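Skip to content
Home News Seed Supply Equipment Notes Events Contact
Search this site Enter keywords Go

This site uses cookies to remember your preferences and count visits. Accept Decline Read our cookie policy

Equipment Notes: the Clastard cone-handling kit

14/10/2022

Members who attended the seed centre open day at Palemcombe will have heard that we had the Clastard kit on loan for evaluation. This item sets out what is in it, how it performed on the bench, and where we think it falls short. It is written for growers and extraction plant operators who already sort cones by hand and are wondering whether a two-finger gripper on a small arm could take over part of that labour.

The Clastard is sold as an add-on for an existing bench arm. It comprises a parallel-linkage gripper with two opposed fingers, a set of rounded contact pads, a controller, a close-view camera with its bracket, and a software licence covering one workstation. The arm itself is not included. Our evaluation used the arm already installed at Palemcombe for tray work, and the adapter plate that came with the kit fitted it without modification. The supplier, Grajales, will quote for an arm if asked, but most people reading this will want to know whether the gripper is worth adding to what they have.

Gediminas Rebane did the installation. Mechanical fitting was straightforward. The wiring took longer, mainly on account of a connector on the controller that faces the mounting wall if you follow the orientation shown in the manual. He turned the controller end for end and relabelled the terminals. Grajales has been told and says the drawing will be corrected.

Calibration is a separate procedure from installation and has to be repeated whenever the pads are changed. The operator closes the fingers on a supplied gauge block, records the motor position, opens them to the stop, and records it again. The software then interpolates opening width between the two readings. We checked the result with callipers and found it acceptable for cones. It would not be acceptable for loose seed, and the kit is not sold for that purpose.

The approach sequence is where most of the useful engineering has gone. The arm brings the gripper in with the fingers opened wider than the cone, pauses, and takes a reading of the outline from the close-view camera. It then works out a grasp line across the widest part of the body and, if necessary, rotates the wrist so that the pads will meet the cone square to its long axis. Only then do the fingers close. A cone lying on the diagonal is the ordinary case on our bench, and one that the software must deal with if it is to be of any use at all.
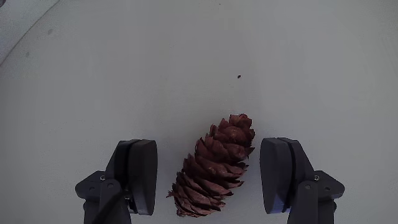 If the wrist is left unrotated, the pads make contact at different points along the length and the cone turns as the fingers come together. Sometimes that turning brings it into line and the lift goes ahead anyway. With long cones it is just as likely to roll out towards the open end. Hülya Sezer, who wrote most of the test procedure, ran the same cones with rotation enabled and with it disabled, and recommends leaving it enabled even though each cycle is slower. The setting is buried in the second page of the motion menu and is off by default. We consider that the wrong default for this material.

Scale edges are the other difficulty. An open cone does not present a continuous surface to the pad. What the pad meets first is whichever scale happens to project furthest, and that scale will flex, slip or snap depending on its condition. The controller interprets first contact as the start of the grasp and begins to count closing distance from there. On a cone with one prominent scale the count starts too early, and the fingers stop before they have hold of the body. The remedy is to raise the contact threshold, which in turn increases the load on the scales. We settled on a value slightly above the factory figure for open cones and left it alone for closed ones.

Rounded pads suit this work better than flat ones. Grajales supplies both profiles. The flat pads gave a firmer hold on closed cones but concentrated the load at the pad edges when the cone was even slightly out of line. The rounded profile tolerated misalignment and marked the scales less. Changing from one to the other means removing the pads, refitting and recalibrating, so it is not something an operator will do between trays. Pick the rounded pads and stay with them.

Test figures

The main run comprised 1,328 pick attempts, taken in batches over 14 working sessions during October. Cones came from three stored lots and were presented singly on a pale, matte surface. We set a target of 1,000 completed transfers before we would publish anything, and the run passed that mark. A completed transfer was defined as a lift, a carry to the receiving tray and a release, with the cone intact as judged by a person at the tray. Anything else was logged as a failed attempt with a reason code.

The commonest reason code was early stop, as described above. Next came slip during the lift, mostly on small cones with a strong taper, where the pads closed above the widest point and squeezed the cone downward. Camera faults were few. We have not broken the results down by species, as the lots were unequal in size and a comparison would suggest more than the data can support. Mwende Waweru holds the full log and will send it to any member who writes in.

Debris deserves a paragraph. Handling open cones sheds seed wings, scale fragments and the odd seed, and these accumulate on the presentation surface. The outline software ignores specks below a set size, which is adjustable. Set too low, it treats a fragment as a second object and halts with a message. Set too high, it will disregard a detached scale lying against the cone and include it in the outline, so that the grasp line comes out wrong. We wiped the surface at each batch change and used the middle setting. A light vacuum would be better, and Aoife Ó Flaithearta is looking at whether the extraction line at Tristidley has spare suction that could be ducted to the bench.

Lighting matters more than the manual admits. Dark cones on a light surface give a clean outline provided that the light is diffuse. A single lamp to one side produced a hard shadow, which the software added to the cone's width on that side. Covering the lamp with a diffuser panel cured it. Do not use a dark surface to reduce glare – the gaps between scales then merge with the background and the outline breaks up.

Maintenance

The pivots on the finger linkages are plain and unsealed. Resin is the obvious enemy. The manual asks for a dry wipe of the links at the end of each shift and a solvent wipe weekly. We found that the weekly interval was too long for freshly collected material and moved to a solvent wipe every 2 sessions, with attention to the inner faces of the pads. Check that the solvent is compatible before you start; the supplied sheet lists those that are safe for the pad material. Route the cable with slack at the wrist. Ours was tied too short at first and pulled at full rotation.

Spare pads are sold in pairs. Links and pivots are available only as a complete finger assembly, an expensive way to replace a worn pin. We have asked Grajales to consider listing the pins separately. They have neither agreed nor refused.

Service terms

The kit comes with a year of remote support. Ertuğrul Türkmen dealt with the support desk on our behalf and rated the replies as competent but slow, usually arriving the next working day. On-site service is quoted by distance, and for members outside the coastal districts the travel component will be the larger part of the bill. Software updates are included while the support agreement is current. After it lapses the workstation continues to run on the installed version.

Recommendation

The Clastard is suitable for plants that already have a bench arm, present cones singly, and need individual cones moved to a scanner, balance or labelled tray. Traceable small-lot work fits that description. Bulk sorting does not. A trained person at a belt is faster by a wide margin, and no setting available in the kit closes the gap. Plants without a means of singulating cones upstream should price that first, as the gripper will not pick reliably from a heap.

Our loan unit stays at Palemcombe until the end of the extraction season. Members wishing to bring their own material should book bench time through Mwende Waweru and state the species, the approximate cone length, and whether the cones are open or closed. Closed cones need to be dry on the outside. Please bring enough for a full tray and label the sacks, including the collection site, before you arrive.

A second note will cover the camera bracket, which Gediminas has rebuilt in a stiffer section, and will include his drawing.

Subscribe to our newsletter
Enter your email address Sign up
You can unsubscribe at any time.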